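SORTING THE SERVING DISHES: SPEAKER NOTES
Dosside Housewares Forum, Sat 4 October
Speaker: Cledwyn Gethin. Slides: Zdeňka Lukáč.

Slot is 20 minutes plus questions. Clicker is on the lectern. Check the last slide displays on the side screen before people sit down.

Slide 1. Title
Name, job, one line on Kener: we look after mixed household crockery for short-let flats. Stock at the January check was 874 pieces. Glazed ceramic makes up most of it. Glass and steel are outside this talk.

Slide 2. The problem
Flats are equipped from several ranges at once. Plates stack. Bowls nest if they come from the same range. Serving dishes do neither. A long dish, an oval plate and a deep bowl take up three different footprints and three different heights, and the person laying the table or clearing it has to decide what goes where.
Pause. Ask who has opened a cupboard and found a bowl balanced on an oval. Hands up, move on.

Slide 3. Terms
Rim: the part you hold. Well: the flat inner area. Wall: between the two. Foot: the unglazed ring underneath, where there is one.
Use these words and no others from this point. "Lip" and "edge" mean different things to different people and the stock sheets were a mess until we dropped them.

Slide 4. Order of clearing
Long dishes first. They overhang, they catch sleeves, and they need the most room on the draining side.
Flat ovals second.
Deep bowls last. A deep bowl is stable on its base and can stay where it is while the rest is moved.
Someone will say bowls should go first as they hold the most food. Answer: empty it where it stands, then treat it as above.

Slide 5. Handling
Deep bowl: hold the rim and steady the opposite wall. One-sided lifting puts the whole weight on a short length of rim. For the larger bowls we ask for two points of contact every time.
Oval: support from underneath at both ends of the long axis.
Long dish: same as oval, but watch ribbed outer walls. Grease sits in the grooves, and a hand that felt secure on a smooth wall will slide.

Slide 6. Cloth or bare table
We tested both at the Bromow flat. A woven cloth stops a dish creeping when it is touched. It also hides grit. Grit under an unglazed foot marks the table through the cloth. Shake the cloth outside, every time it comes off.
Do not drag a dish on cloth. The cloth comes with it, and so does everything else on the table.
Curved tables: the cloth hangs unevenly. Keep dishes a hand's width in from the curve.

Slide 7. Printed ware
Printed decoration sits in the well on most children's and novelty ranges. Wear shows there first, from spoons and from stacking.
Put a sheet of kitchen paper between printed pieces. Felt is better but goes missing.
Record wear by colour. Yellow fades unevenly in our stock and is hard to judge under a warm lamp. Take the piece to a window. Thin dark outlines are easier: either the line is continuous or it is broken.
Lettering: if a word can no longer be read, the piece goes to the reserve shelf. It stays in use for staff lunches.
Do not sort printed ware by which way up the picture is. Round bowls have no front. We lost an afternoon to this at the Leitão flat.

Slide 8. Plain ware
Plain white is quick to check and easy to check badly. Glare from the ceiling light covers hairline cracks. Tilt the piece, let the reflection move along, look again. Tap only if in doubt.

Slide 9. Storage
One shelf per shape. Long dishes on the widest shelf, lying flat, never on end. Ovals in stacks of no more than 5. Deep bowls singly, or nested with paper between.
Shelf labels show the outline of the shape, drawn to scale. Zdeňka has the template and will send it to anyone who leaves an address.

Slide 10. Results
172 pieces went through the new order between the January check and the summer. Chips to rims went down. Foot damage stayed the same, which we put down to the sinks. No cost figures in this talk. If pressed, say they are being worked on.

Slide 11. Questions
Leave the last slide up during questions.
Likely ones: dishwashers (separate subject, see handout), mixed-material sets (no), whether novelty ware is worth keeping at all (yes, guests ask for it). 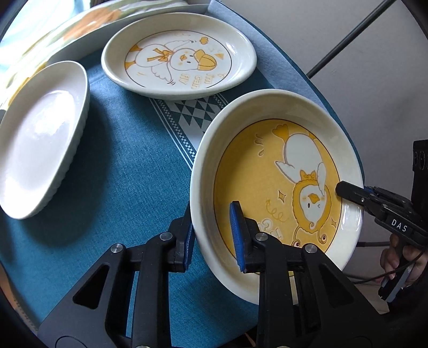

Slide 11: long dish, printed oval and deep bowl on a woven cloth.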